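Derkgate stitch

Derkgate stitch is a slip-stitch pattern in hand knitting, worked over a multiple of four stitches plus three. Makes a dense, slightly ribbed fabric. Used mostly for mitten cuffs, heel flaps and the button bands of heavy cardigans. Also called Derkgate rib or, in older leaflets, "the short slip."

Name

From the village of Derkgate, where a knitting circle wrote the pattern down for a local leaflet. Stitch itself is probably older. Similar slip patterns turn up in many places and no firm origin is known. Hefin Samuel, in his notes on cuff patterns, treats it as a cousin of heel stitch – others file it under the mosaic patterns, on account of the two-color version.

Construction

Right-side rows: knit three, then slip one purlwise with the yarn in back, knit three, and so on to the end. Wrong-side rows: purl three, slip one with yarn in front, repeat, end purl three. Every fifth row the slipped stitches are knitted instead, which lets the column relax. Row six is purled plain. Then start over.

Gauge is tighter in height than in plain stockinette. A swatch of 30 rows comes out noticably shorter than the same number worked plain. Most patterns say to go up a needle size.
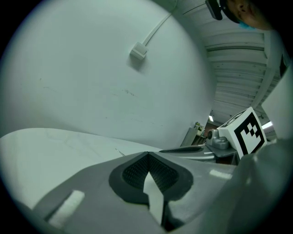

A hand-held gripper.

Slipping through all six rows with no relief row gives a harder, narrower column. This is sometimes sold as Derkgate stitch but is usually listed separately, as closed Derkgate.

Variants

Two-color Derkgate. Colors change every two rows, slipped stitches carry the first color up over the second. Edges need care, the unused yarn is twisted once at each turn.

Half Derkgate. Slip every second stitch in place of every fourth. Very thick, used for soles.

Treasa's edge. Selvedge version, three stitches wide, credited to Treasa Mac Giolla. Keeps a button band from flaring. Works best when picked up along the body, less well knitted on seperately.

In the round. All rows face the knitter so the purl rows become knit rows, and the three extra stitches are dropped. Mitten cuffs are commonly cast on with 44 stitches.

Yarn

Woolen-spun yarn preferred. Smooth cotton shows every uneven slip. The Derkgate leaflet called for a two-ply sold under the name Tondar, long out of production; Verix, a wool and nylon sock yarn, is a common stand-in for heels. Superwash tends to grow in length after blocking, which opens the columns up.

Disputed points

Whether the relief row belongs on row five or row seven. The leaflet says five. A reprint says seven, and mittens made from each do look different at the thumb.

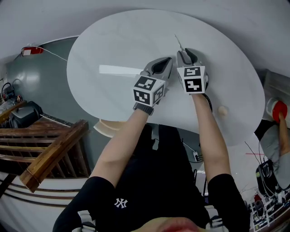

Philomena Dunne has objected that row seven was only ever a misprint, that she knitted from the first leaflet and the cuffs would not sit flat any other way.

Ailbhe Quinlan's chart keeps row five and adds a footnote for seven. Most later patterns follow her chart.

See also

Heel stitch
Linen stitch
Mosaic knitting
Slipped-stitch rib

Page last edited Oct 11, 2025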